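Hébergement, service des étages – module 4
Séance d'octobre, polycopié (à garder, on y revient pour l'évaluation)
Établissement d'appui : résidence Nedton

Sujet : la corbeille et les papiers au sol. Chambre à départ, client déjà sorti. On laisse le lit et la salle d'eau pour plus tard, aujourd'hui uniquement les déchets + la zone autour du chevet.

Rappel vocabulaire : à blanc = départ, recouche = le client reste. Ne pas mélanger sur la fiche, ça change tout pour les papiers (voir plus bas).

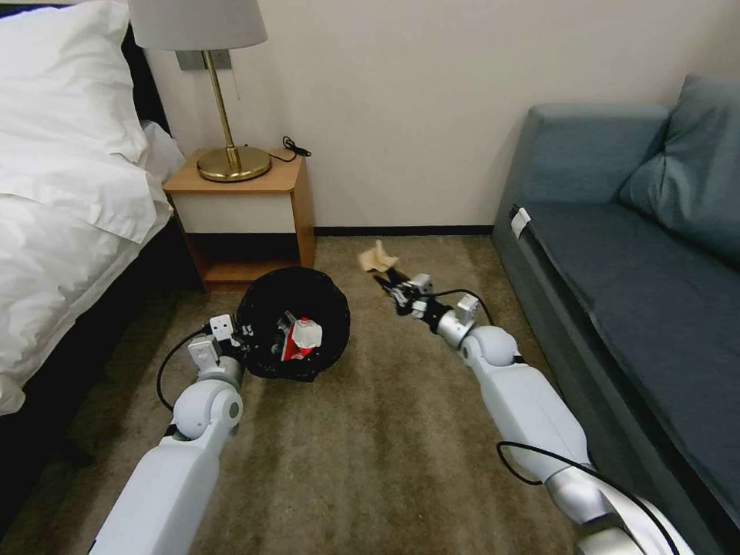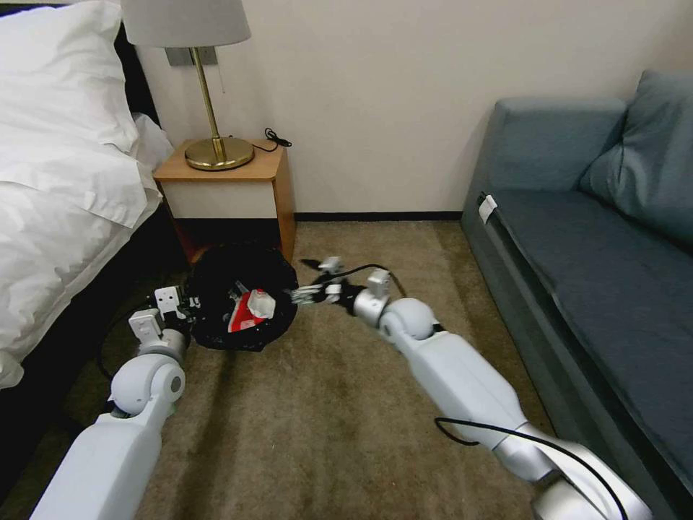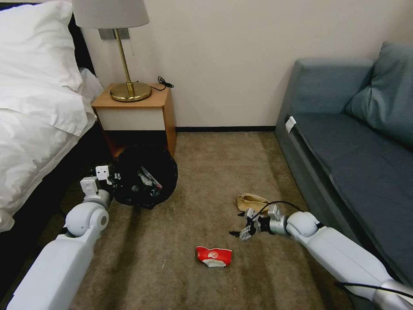
Coin chevet / canapé, la corbeille et le passage entre les deux.

1. Ordre de travail

Entrer, rideaux, lumière. Regarder le sol AVANT d'avancer le chariot. Un gobelet écrasé sous une roue et c'est un détachage de moquette en plus.

Ensuite les gros déchets à la main (gants) : gobelets, sacs papier, emballages. Tout va dans la corbeille si elle a encore de la place, sinon directement dans le sac du chariot. On ne tasse jamais avec la main. Jamais. Verre, rasoir, aiguille, on ne sait pas ce qu'il y a au fond.

Puis les petits débris. Ne pas compter sur l'aspirateur pour tout, les morceaux durs abîment la brosse.

Dernier point, les dessous : lit, canapé, chevet. Se baisser pour de vrai. Lampe de poche si lit sombre sur moquette foncée, on n'y voit rien autrement.

2. La corbeille

- attraper le sac par le bord, des deux côtés, le rabat vers l'intérieur
- fermer, nouer, sortir le sac sans le frotter contre le meuble
- essuyer l'intérieur puis l'extérieur, chiffon rouge (pas le bleu !! le bleu c'est mobilier)
- sac neuf, bord rabattu régulier tout autour, on lisse
- remettre la corbeille à sa place, contre le chevet sauf consigne contraire de la gouvernante

Erreur classique : vider le sac et remettre le même. Interdit à Nedton, toléré dans certaines maisons en recouche quand il n'y a que du papier sec. A vérifier à chaque stage, ne pas supposer.

Sacs : carton Trokby, 200 pièces, réserve de l'étage. Noter quand on entame le dernier carton.

3. Tri

Papier propre et sec -> bac papier du chariot.
Gobelets carton : ils ont presque toujours un film plastique dedans, donc on suit la consigne affichée en réserve. Chez Nedton, ordures ménagères.
Emballages gras : idem, ordures ménagères.
Canettes, bouteilles : vider au lavabo d'abord.

4. Ce qu'on ne jette pas

En recouche : seulement ce qui est DANS la corbeille. Un papier par terre, même froissé, on le ramasse et on le pose sur le bureau ou le chevet. Le client peut avoir noté un numéro dessus.

A blanc : on jette, mais on déplie les papiers et on ouvre les sacs avant. Bijoux, chargeurs, clés, on en trouve. Objet trouvé = fiche 2481, numéro de chambre, heure, endroit exact, et remise à la gouvernante tout de suite, pas en fin de service.

5. Chevet, finition

Dépoussiérer le plateau de l'arrière vers l'avant, soulever la lampe (ne pas la faire glisser, ça raye). Pied de lampe : chiffon sec microfibre, les traces de doigts se voient énormément sur le métal brillant. Abat-jour droit, couture côté mur. Fil ramassé derrière, rien qui dépace du bord. La niche sous le tiroir : on l'oublie tout le temps, passer la main au fond.

Produit : Fashola multi-surfaces, dilué, sur le chiffon et pas sur le bois.

6. Aspiration

Du fond vers la porte. Passages croisés entre lit et canapé. Embout plat le long des plinthes. L'aspirateur Rendby de l'atelier a un filtre à contrôler avant chaque utilisation, la dernière fois c'était plein.

Pour la prochaine fois : recopier la fiche 2481 au propre + rédiger en 400 mots la différence à blanc / recouche pour la gestion des déchets. Apporter gants et chiffons de deux couleurs. Chaussures fermées, sinon pas d'atelier.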